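Informe de proyecto — Skumdale, juego de estrategia por turnos para navegador
Asignatura: Proyecto de desarrollo de videojuegos
Entrega final, lunes, 11 de noviembre de 2019

1. Qué queríamos hacer

Un juego de estrategia por turnos para dos jugadores, partidas cortas, sin instalar nada. Se abre la página, se comparte un enlace y a jugar. El mapa es un valle (Skumdale) partido en casillas hexagonales y cada bando intenta quedarse con las minas antes de que suba el agua. El agua sube un nivel cada cierto número de turnos y se come las casillas bajas. Esa es la gracia del juego y también lo que más nos ha costado equilibrar.

La idea viene del prototipo de papel de marzo, que se llamaba Holladberg y tenía montaña en vez de valle. Del prototipo quedan las minas y poco más. Las cartas de evento fuera, demasiado azar.

2. Herramientas

Motor: Skelleck, versión de estudiantes. Lo elegimos por el exportador web y porque el módulo de hexágonos ya venía hecho. Pegas: documentación incompleta, el editor se cierra al importar sonidos largos, y el sistema de guardado no sirve para partidas en red, hubo que escribir uno propio. Servidor pequeño en una máquina de la facultad. Control de versiones desde la segunda semana (la primera se perdió entera, una carpeta compartida y dos personas guardando a la vez).

3. Reglas tal como quedaron

Tablero de 24 columnas. Cada turno dura 90 segundos como máximo, si se acaba el tiempo pasa al otro jugador y las órdenes a medias no se ejecutan. Tres tipos de unidad: peón, barcaza y zapador. El zapador puede levantar un dique y el dique aguanta una subida, no dos. Al principio aguantaba dos y las partidas no terminaban nunca, todo el mundo se encerraba.

Gana quien tenga más mineral cuando solo quedan casillas altas, o quien llegue a 2000 de mineral. Lo segundo pasa poco.

4. La inteligencia artificial

Para el modo de un jugador hicimos un rival que llamamos Stüber. Primera versión: árbol de búsqueda con poda, profundidad tres. Lentísimo en el navegador, el turno se quedaba colgado en portátiles viejos. Segunda versión: puntuación por casilla (altura, distancia a la mina, unidades enemigas cerca) y elige lo mejor sin mirar adelante. Juega peor pero responde enseguida, y con el peso de la altura bien puesto engaña bastante.

Fallo conocido: Stüber no entiende las barcazas. Las construye y las deja aparcadas en tierra hasta que llega el agua. Se intento arreglar subiendo su peso y entonces no construía otra cosa.

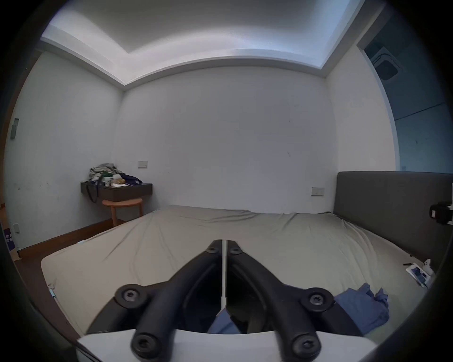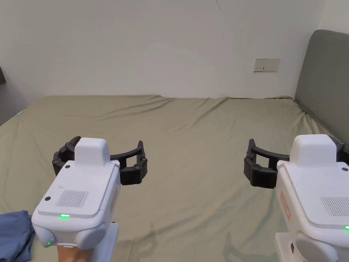

Pinzas de mano sobre la cama, con la sábana arrugada en ambas fotos.

5. Pruebas

Dejamos el rival jugando contra sí mismo varias noches: 2463 partidas completas, sin contar las que se cortaron por caída del servidor. Lo que sacamos de ahí:
— El bando que empieza tenía ventaja clara. Solución: el segundo jugador recibe un zapador extra.
— La mina del norte decidía demasiado. La bajamos un nivel, ahora se inunda antes.
— Las partidas largas casi siempre venían de los diques.

También pruebas con compañeros de clase, partidas cara a cara en el aula. Aquí las quejas fueron otras, casi todas de interfaz: no se veía qué casillas se iban a inundar el turno siguiente, el botón de pasar turno estaba pegado al de rendirse (dos rendiciones sin querer) y el azul del jugador uno se confundía con el agua. Cambiado a naranja. Las casillas en peligro ahora parpadean.

6. Lo que falta

Sonido: solo hay el del agua y el de fin de turno. El tutorial es una pantalla de texto que la gente se salta. No hay reconexión, si se cae la conexión se pierde la partida. El chat lo quitamos por falta de tiempo para moderarlo.

7. Valoración

El juego se puede jugar de principio a fin y eso era el objetivo mínimo. De planificación, regular: demasiadas semanas con la primera IA, que acabó en la basura, y la interfaz hecha deprisa al final. Si se repitiera, pruebas con gente desde el prototipo de papel y el modo en red antes que los graficos. El equilibrio del agua sigue sin convencernos del todo — en mapas pequeños la segunda subida llega demasiado pronto.

Anexo A: tabla de costes de unidades. Anexo B: instrucciones para montar el servidor.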